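From: Anas Kassab
To: Helesthorpe Allotments list
Subject: Re: potatoes for February

On Friday, November 20, 2020, Semaan wrote:
> Is anyone else ordering seed potatoes early? Last year
> I waited and they'd sold out of everything but the reds.

Oh yes, count me in! I got caught the same way and ended up with 6 sad little tubers from the supermarket (they did sprout, to be fair). If we go in together on a 200 order we could split the shipping between 4 of us.

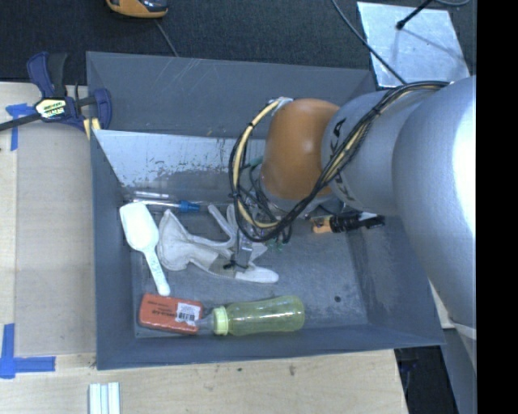
I'd love more of the yellow ones this time, they mash so well. Let me know by the weekend and I'll call in the order.

Anas
Plot 947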